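Suture pad cuts gaping after I tie them

Debashish Wijesinghe
I'm practicing simple interrupted stitches on a synthetic skin pad with black thread and a curved needle. By the third throw the first one has gone slack. Am I pulling too late? 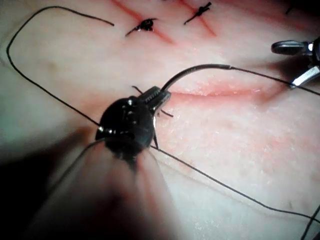
How long a tail should I leave before the first throw? Short enough that you don't lose it in the loop, so 2 to 3 cm.

Ashraful Munasinghe
Use a double wrap on the first throw – a surgeon's knot – and lay it flat before you let go. Then alternate direction. If your knots come out bulky with tails going everywhere, you are probably stacking throws the same way.

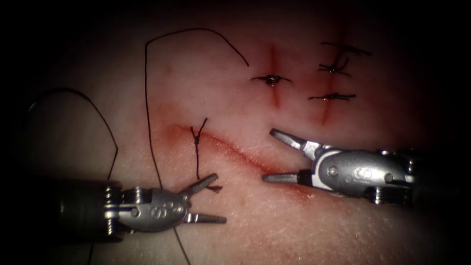 Also space your bites evenly, the same distance from the cut on each side. I did roughly 40 knots on one pad before mine held.

Midside
Buy a better pad. The cheap ones tear. I use Brondotico, no complaints so far.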